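Towels: how many does a household need, and are we all washing them wrong?

Laundry & Linens > General

prestard_linen wrote:
Monday, May 8, 2023

OK I have gone completely down the rabbit hole on towels this spring and I need people to talk to about it, since my family has stopped listening! We moved in April and I unpacked every towel we own, and a lot of them were stiff as a board. I'd been blaming the towels. Then I cut the detergent in half and skipped the softener for a few loads, and wow — they drink up water again. I feel like I got a whole new linen closet for free.

So, two questions. How often do you all wash bath towels? And do you line dry, tumble dry, or a bit of both?

munel88 wrote:

Yes!! Softener is the worst thing you can do to a towel. It leaves a coating on the loops and then you're basically patting yourself with a raincoat. I do every third use, warm wash, tumble dry on medium with a good hard shake before they go in. The shake matters more than people think, it gets the pile standing up.

Jordan Pearce wrote:

Going to push back on the tumble drying. Lint is towel. Every time you empty that screen you're throwing away a little bit of what you paid for. I've line dried everything for years and my oldest set is still going. Are they fluffy? No. I like a scratchy towel, it wakes me up.

munel88 wrote:

A scratchy towel is a punishment, Jordan.

Jordan Pearce wrote:

It's exfoliation and it's free.

prestard_linen wrote:

Ha! I'm somewhere in the middle. Line until they're nearly dry, then ten minutes in the machine to soften them up. Best of both, and they smell of outdoors.

Humaira Satti wrote:

Oh I love this thread. My thing is color. I was an all-white person forever because I thought that's what grown-ups had, and then I gave in and bought bright ones and I can't tell you how much happier the bathroom is. The two-sided kind are my favorite, one color on each face, so you can flip them over when you're bored. I keep one on the bed most days too, for the dog or for folding on.
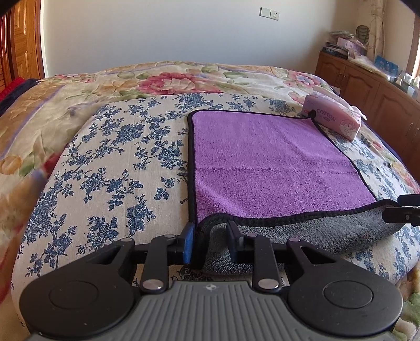 The only trouble with strong colors is the first few washes. Do them alone, cold, inside out doesn't apply obviously, and don't let them sit in the drum afterward. I learned that with a red bath mat and a load of pillowcases. Everything went pink and stayed pink, and I'm still sleeping on them.

trolovico wrote:

Does the vinegar trick work for setting the color? My aunt swears by it, a cup in the first wash.

Humaira Satti wrote:

I've tried it and couldn't see any difference. It does help with the musty smell though, so I still throw some in now and then. Never with bleach!

parsons_attic wrote:

Vinegar is hard on the rubber seals in some machines, so check your manual before making a habit of it. For musty towels I'd go for a hotter wash and leave the door open between loads. Most of the time it's the washer that smells and the towels are just picking it up.

prestard_linen wrote:

That's a great point about the door. I ran an empty hot cycle last week and the gunk that came out of the gasket was impressive. I was thrilled and disgusted.

trolovico wrote:

Nobody has answered the "how many" part of the title. I live alone and own 8 bath towels. Too many?

Jordan Pearce wrote:

Six too many. One in use, one in the wash.

munel88 wrote:

And when you have company? Or the dishwasher leaks? Keep all of them. Old towels are the most useful thing in a house. Mine go bath, then beach, then dog, then garage, and then I cut them into squares for cleaning windows.

parsons_attic wrote:

Agree with keeping them. Animal shelters often take worn ones too, just call first and ask what they can use. Ours wanted towels but no sheets.

Humaira Satti wrote:

Trolovico, 8 is lovely. Get a nice stack going on an open shelf, folded in thirds with the fold facing out. It looks like a hotel!

trolovico wrote:

Folded in thirds, got it. I've been rolling mine.

Jordan Pearce wrote:

Rolling is fine. Rolling is the one thing in this thread I'll defend to the end.

prestard_linen wrote:

Starting a new thread on folding, because I have opinions about rolling and they won't fit here. Come find me over there!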